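Section 8. Safe Practice During Bin-Picking Work

8.1 Preparing the station

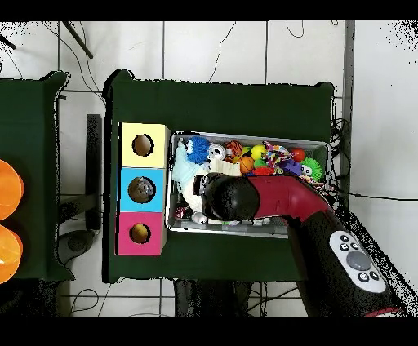 Jinfeng Jiang asked, in a comment on the previous issue of this section, whether the cable check has to be repeated when only the contents of the bin are changed. It does. The comment added that operators at the Fidow site had been treating a change of objects as a minor matter, and the steps below have been reworded accordingly.

1. Confirm that the bin stands fully on the table top and does not overhang any edge.
2. Walk the floor on all sides of the table. Cables that cross a walking path must be moved or covered before work starts.
3. Gather the cables beside the upright post so that no loop can reach the table top.
4. Place sorting targets, such as the colored cubes, to one side of the bin. Leave a clear path for the arm between the two.
5. Inspect soft objects for loose threads and torn seams. Remove damaged objects from use.
6. Enter the station number and the object set in the Plulletti log.

NOTE: Plush toys and spiked balls may be mixed in one bin. Objects with glass or sharp metal parts may not.

8.2 During operation

7. Only one person may give commands to the arm at any time.
8. Keep hands out of the bin while the gripper is inside it or above it. This applies in hand-guided mode as well.
9. If an object becomes wedged under the gripper, stop the arm, raise it clear, and free the object by hand.
10. Stop work after 3000 cycles and inspect the gripper surface for wear. Record the result on Form 607.

CAUTION: Do not lean over the bin to see into it. Use the overhead view.

CAUTION: An object that falls to the floor stays there until the arm has been stopped.

8.3 Changes to the object set

A new object set requires approval from the station supervisor. Sets approved under the earlier Prokopenko procedure remain valid until November and must then be submitted again on Form 1033. Steps 1 through 6 are to be repeated in full after every change.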